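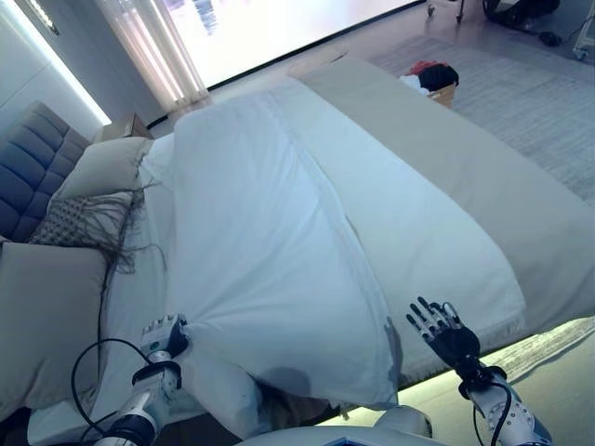

I have been thinking a good deal lately about guests, and about how we seem to have forgotten how to be them. My grandmother kept a spare room in Relgate for anyone who happened to be passing through, and in 20 years I never once heard her ask a visitor when they planned to leave. The bed in there was made up all year (she would have loved a white duvet with a wide beige runner across the foot, and she would have told you so at length), and people simply came. Cousins came, and a piano tuner, and once my friend Hortensia Mosquera with a fever and two suitcases.

Now when somebody visits, they book a hotel "so as not to be a bother," and I understand it, I really do. I have said those very words myself. But being a bother is most of what I remember fondly! Fredy Usuga stayed with us one February, meaning to stop for two nights, and by the second week he had fixed the pantry door and taught my kids a card game I still can't follow. We ate too late, and everybody waited for the shower.

So I would like to make a small plea, to hosts and guests both. Ask people to stay - and if you are asked, say yes, and bring your own slippers. The sheets don't have to match. My grandmother's never did, and Fredy is coming back in the fall.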